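## Keeping the back room livable – notes from the winter newsletter

Those of you who have been with us since we rented the first half of the building will remember that the back room used to be the place where things went to be forgotten. Odd chairs, the good stapler, a whole box of Brillow catalogs that we were all too polite to throw out. I have a soft spot for that room, I admit, and it has been a real pleasure these past months to see it in use nearly every day, with people coming and going and somebody's lunch always waiting on the table. So when Emiliano Montecinos asked whether I would write a little something for the newsletter about how we look after it, I said yes before he had finished the sentence, and now here I am with more to say than he has space for!

Let me start with the table, as most visits do. The old rule was no cloth, on the grounds that cloths get dirty, and for years we all ate off bare wood and left rings on it. Then in May we gave in and put one on, and I don't think anyone would go back. Please do shake it outside when you've had bread or anything crumbly (the doorstep is fine, the sparrows are grateful) and give it a quick straighten afterward, as it likes to slide toward the near corner. It goes through the wash at the end of each week with the dish towels. If you notice a stain before then, a dab of ordinary dish soap and cold water is plenty, and you don't need to leave a note apologizing for it. I have had several very sweet notes.

Tissues live on the table too. We tried keeping them on the shelf by the sink and they were never there when someone sneezed.

Now the chairs. We have a mixture, as you know, and I've grown fond of the mixture. The light ones with the thin metal legs came from the Villalba sale and are much sturdier than they look, while the black ones on wheels came down from the Flondberg office when they moved out and are, I think, the most fought-over seats in the building. My only plea is that the wheeled ones don't get along with anything lying on the floor. If you're settling in for a long afternoon, take a moment to look where the wheels are going to travel before you push back from whatever you're doing.

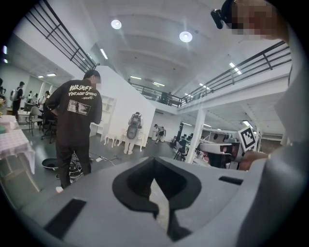 *Page last changed: 30th November*

And that brings me, by the scenic route, to the floor, and to cables, which are what I meant to write about in the first place. They do gather, don't they? Black ones and white ones, all wound around each other on that dark floor, and a power strip sitting out with thin cords wandering off toward the middle of the room. I know perfectly well how it happens. You plug in one thing, then a neighbor plugs in another, and by the time you stand up there's a nest around your ankles. I've made plenty of nests myself.

So, a few small habits that I'd be so glad to see catch on. Long cords go along the wall whenever they'll reach, and if they won't, there are extension leads in the Skerard tin beside the door, the longest of them 15 feet, which gets you to the far side of the room with some to spare. When you've finished, coil what you brought – loosely, please, about the size of a dinner plate – and put one of the cloth ties around it. I bought 22 of those ties and I would love to see them out in the world and not in the tin. Power strips should stay where you can see them, with nothing draped on top, and switched off by whoever leaves last.

If you find a knot that won't give, leave it on the windowsill for me. I'm quite serious. I find untangling very restful with the radio on, and I'd much prefer that to having someone tug.

Pans and bowls that end up on the floor for whatever reason should have a proper wash before they go back to the kitchen, and I'd ask that they be moved over to the side when people are walking about. The big ones hang on the rail to the left of the window and the smaller ones stack underneath.

We're having our usual evening tidy next week, starting at seven, with soup (lentil, and a second pot without onion for those who asked). Come for an hour or just for the soup. Emiliano has the sign-up sheet, and if you have a spare lamp at home with a short cord, do bring it along, as the corner by the coats is awfully dim by late afternoon.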